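Threads > Robotics > Hnat Shevchuk

Can machines do kitchen chores yet? Numbers from the Pranley simulator.

Task: take the kettle by its handle, lift, set it back on the base. 1411 attempts, 581 clean.

Most misses are at the handle. A thick tube on a curve leaves two fingers very little flat contact.
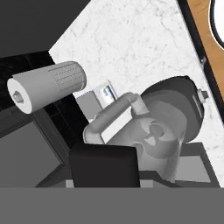
Next run drops approach speed by 10 percent. I expect fewer slips and a longer wait for tea.

Recent
Vusico gripper pads
Folding towels, February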